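Students > Clubs and Teams > Robotics Club > About Us
Search this site Enter keywords Go

About the Robotics Club

The Brikeldale robotics club is open to all students in Years 9 to 12. We meet after school at 3:30 in the back half of the technology block and finish at 5:15. There are 34 members this year, most of them in Years 9 and 10. You don't need to have done any programming before you join, and you don't need to be taking Digital Technologies as a subject.

The club started as a lunchtime group that built line-following cars from kits. We still run the cars for new members in first term. After that, students pick one of two project groups and stay with it until the end of the year.

Windia is the mobile group. They build a small wheeled robot and enter it in the regional maze event in August. The rules change every year, so the robot gets rebuilt every year too, and the old chassis goes to the new members for practice.

Oris is the arm group. They work on picking and sorting, which means getting a robot arm to find a block in a bin, pick it up and put it where it belongs. It is slower work than the maze and there is a lot of repeating. Students in Oris write the code, look after the gripper, and keep a log of every attempt. Last year's log ran to 348 attempts. The log is kept on paper first and typed up later, as the laptops are usually busy. 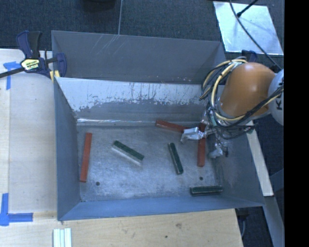 Oris group: the arm over the sorting bin, with red and green blocks.

Blocks lying flat with space around them are where everyone begins. Later on the blocks are put close to the walls or touching each other, and the students have to work out which one to go for first. A block against the wall is hard because the fingers need room on both sides of it. Most of second term goes on this problem. Some students like it and some ask to move to Windia, and we allow one swap before the winter holidays.

The sorting program is called Từ. It was named by the students who wrote the first version, and it has been changed by every group since. New members are asked to read through it and fix one small thing before they add anything of their own. Comments in the code must be in full sentences — this was a student rule and it has stayed.

Who runs the club

Banafsheh Rostami teaches Design and Technologies and has run the club for four years. She is in the workshop for every session. Each project group also has two student leaders, chosen by the members at the end of the year before. The leaders set the jobs for each session and write them on the whiteboard. Questions about the code go to a leader first, then to Ms Rostami.

Safety

Every student does the workshop safety sheet before using any tools. For the arm there is a second sheet and a short practical test. Hands stay out of the bin while the arm is powered, and one person stays at the stop button for the whole run. Long hair is tied back and lanyards come off. Students who have not passed the test can still work on code and keep the log.

Cost and joining

The club fee is $15 a term, which goes towards batteries, tape and replacement parts. Families who would like help with the fee can speak to the front office. Travel to the maze event is charged separately, and a note goes home beforehand.

To join, pick up a form from the technology staffroom or from the front office and return it signed. New members can start at the beginning of any term, but Oris has a waiting list at present. Windia has places. Students on the waiting list are welcome to come along and work on the cars in the meantime.

Please collect students from the gate beside the technology block. The main gate is locked at 5:00.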